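Cord and Cable Sorters Wanted (Part-Time, Summer)

Rellora Reuse Room
Posted by Yen-ting Fu

If you are the person in your family who gets handed the knotted necklace, or the string of holiday lights that went into the attic in one piece and came out as a bird's nest, please keep reading, as we would very much like to meet you.

Rellora takes in household electronics and all the bits that travel with them, and we clean them up, pair them up and send them back out to people who can use them. The big things more or less take care of themselves. A lamp is a lamp and a radio is a radio, and they find their shelf by lunchtime. The cords are another story! They come to us in shopping bags, in shoe boxes, in pillowcases, in plastic tubs with the lid taped on, and they come faster than we can untangle them. By the end of June we had 372 tubs and bags waiting on the back shelves, and I have promised everyone that we will see the wall behind them again before school starts.

So we are looking for 4 sorters to join us for the summer.

What the work is like

You will have a table, a good lamp, a comfortable chair (I fought hard for those chairs) and a tub. You take the tub, you find an end, and you start. Once a cord is free you look it over from one end to the other for splits, bare spots and bent pins, wipe it down, coil it loosely, put a tie on it and drop it in the right bin. Anything that looks cracked or scorched goes in the reject bin, and we would always rather lose a good cord than pass along a bad one. Small boards, adapters and loose parts that turn up at the bottom get set aside in a tray for the repair bench, where somebody who loves that sort of thing will go through them.

It is quiet work for the most part, though the table talks a good deal, and we usually have the radio going. Some people wear headphones and listen to a book all afternoon and that is perfectly fine too. You don't need to hit a number. A bad tub can take up most of a shift, and we have all had one.

Who we'd love to hear from

You don't need any background in electronics. We will show you which plug is which, there is a chart on the wall, and after a week you won't look at it anymore. What we do need is patience, decent eyesight (glasses count!), fingers that don't mind fiddly things, and a willingness to ask when you aren't sure. You should be able to lift a full tub from a cart to a table, or be comfortable asking a neighbor to do it for you.

We have had retired folks, college students and one very fast knitter at this table, and they all did well. If you haven't worked in a while and are a little nervous about applying, please apply anyway.

Hours and pay

Shifts are 6 hours with a proper lunch break, and you can take two or three a week, whichever suits you. Pay is hourly and the rate is the same for everyone at the table; I will tell you what it is when we first talk, so you don't have to sit through a whole visit wondering. There is free parking behind the building, and the kitchen has a kettle, a microwave and a fridge with more room in it than you would expect. Anyone who stays through the whole season also gets a $50 voucher for the shop out front.

How to apply

Send me a short note, or call the front desk and ask for Yen-ting. Tell me which days you could work and a little about yourself. A resume is welcome but you don't have to write one just for this. Please get in touch by Thu 9 July, and I will invite people in for a short visit so you can try a tub yourself and see whether you like it.

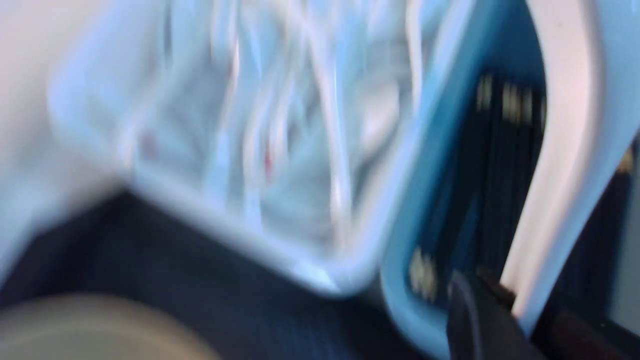

A tangle of thin pale strands behind frosted blue plastic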